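Communiqué de presse
Clistari Jeunesse
23 avril 2022

« Obi et la soupe du dimanche » : un nouvel album d'Analyn Magbanua

Les éditions Clistari Jeunesse annoncent la parution d'« Obi et la soupe du dimanche », texte et illustrations d'Analyn Magbanua. L'album est disponible en librairie à compter de ce jour. Il s'adresse aux enfants à partir de quatre ans et peut être lu seul par les lecteurs débutants.

Obi est un jeune blaireau qui vit avec sa grand-mère au-dessus d'une quincaillerie, dans le bourg d'Iltdale. Chaque dimanche, la grand-mère prépare une soupe pour les voisins de palier. Un matin, elle se réveille sans voix et doit garder le lit. Obi décide de faire la soupe à sa place. Il connaît la marmite, la louche et l'odeur, mais il n'a jamais lu la recette, pour la bonne raison qu'elle n'a jamais été écrite. Il descend donc l'escalier, frappe à chaque porte et demande à chacun ce qu'il croit avoir mangé toutes ces semaines. Le héron du deuxième étage jure qu'il y a du fenouil. Les jumelles hermines parlent de châtaignes. Le facteur, lui, ne se souvient que du pain.

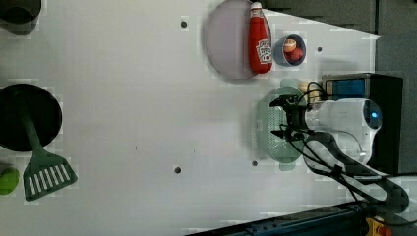
Le récit suit Obi de porte en porte, puis de retour dans la cuisine, où il faut bien mettre quelque chose dans la marmite avant midi. La grand-mère, toujours muette, répond aux questions de son petit-fils par des gestes que le lecteur apprend à déchiffrer au fil des pages. Le texte est court, avec beaucoup de dialogues, et se prête à la lecture à voix haute. Une phrase revient à chaque étage – « Et toi, tu mettrais quoi ? » – que les plus petits pourront reprendre.

Analyn Magbanua a réalisé les images à la gouache et au crayon de couleur. Les scènes d'escalier occupent des doubles pages entières, en coupe, comme une maison de poupée. On y retrouve les personnages secondaires dans leur appartement, occupés à leurs propres affaires pendant qu'Obi monte et descend. La cuisine est traitée dans des tons plus chauds, et le format à l'italienne laisse de la place à la table familiale.

« Je voulais un livre où un enfant se trompe sans que ce soit grave, explique l'autrice. Obi pose une question simple et reçoit une réponse différente à chaque porte. Il doit choisir. J'ai dessiné l'escalier en premier, avant même de savoir ce qu'il y aurait dans la soupe. »

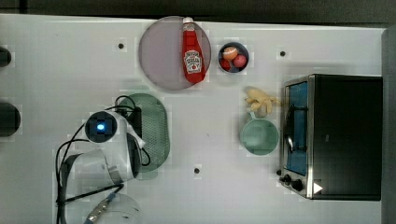 Une série prévue en quatre titres

« Obi et la soupe du dimanche » est le deuxième volume des aventures du petit blaireau. Le premier, « Obi ne trouve pas ses bottes », racontait son arrivée à Iltdale un jour de pluie. Les deux livres peuvent se lire dans n'importe quel ordre. Un troisième album est en préparation et emmènera Obi et sa grand-mère à Ultstead, au bord de la mer, chez un grand-oncle qui répare des accordéons. Sa parution est prévue pour le mois de mars prochain.

Rencontres et dédicaces

Analyn Magbanua présentera l'album à la librairie Ultstead, avec une lecture suivie d'un atelier de dessin pour les enfants de 6 à 8 ans. Les places sont limitées à 19 participants et l'inscription se fait directement à la librairie. Les enfants sont invités à dessiner leur propre palier et la porte de leur voisin. Le matériel est fourni.

Une fiche pédagogique est proposée aux enseignants de maternelle et de cours préparatoire. Elle comprend une planche de vocabulaire, une coupe de l'immeuble à compléter et la recette définitive de la soupe, telle que la grand-mère finit par la dicter à la dernière page. Elle est envoyée gratuitement sur demande.

À propos de l'autrice

Analyn Magbanua écrit et dessine pour la jeunesse. Elle a d'abord travaillé comme décoratrice pour le théâtre de marionnettes, métier dont elle a gardé le goût des intérieurs vus en coupe. Elle anime régulièrement des ateliers en bibliothèque.

À propos de Clistari Jeunesse

Clistari Jeunesse publie des albums illustrés et des premières lectures. La maison travaille avec des auteurs qui signent le plus souvent à la fois le texte et les images.

Informations pratiques

Titre : Obi et la soupe du dimanche
Texte et illustrations : Analyn Magbanua
Éditeur : Clistari Jeunesse
Format : à l'italienne, relié, couverture cartonnée
Public : à partir de quatre ans

Les exemplaires de presse, les visuels de couverture et les demandes d'entretien avec l'autrice sont à adresser au service de presse de Clistari Jeunesse.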